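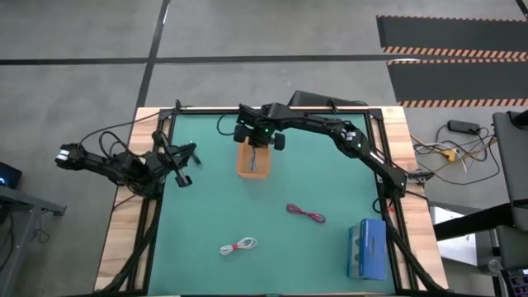 Orange plastic bin on a teal-green mat

Stackable bins: store by size or by lid?

Moved into a smaller place in Rurau in July and my entire life is now in plastic bins. The closet is 4 feet wide. I have two systems going and they hate each other. One is bins nested inside bins with the lids in a pile, the other is every bin with its lid on, stacked empty, taking up the space I bought the bins to save. Is there a third way that doesn't involve getting rid of bins? I'm attached to them.

posted by grarnport_gal, September 23, 2026
12 comments | 3 shares

manalastas_attic
Nest the bins, file the lids. Stand the lids on edge in the biggest bin like records, largest at the back. Put a strip of masking tape on each lid and on the bin it belongs to and write the same letter on both. You'll think you can remember which is which. I thought so too, and I spent a whole Saturday trying to snap a sweater lid onto a shoe bin.

Don't nest them tight if your closet gets warm. Drop a sheet of newspaper between each one or you'll be pulling them apart with your feet against the wall. And pick one brand for anything new. My Cerivell lids fit Cerivell bins and nothing else on this earth.

Helpful (697)

binless_in_rurau
get rid of bins

Helpful (671)

tallshelf
The answer above is rude but I did it and I have a closet now. If you can't face that, fill the empties with off-season stuff and slide them under the bed. Measure the bed first. Mine clears the floor by exactly one lid less than I needed, so the bins live in the hallway and guests step over them.

Helpful (4)
2 comments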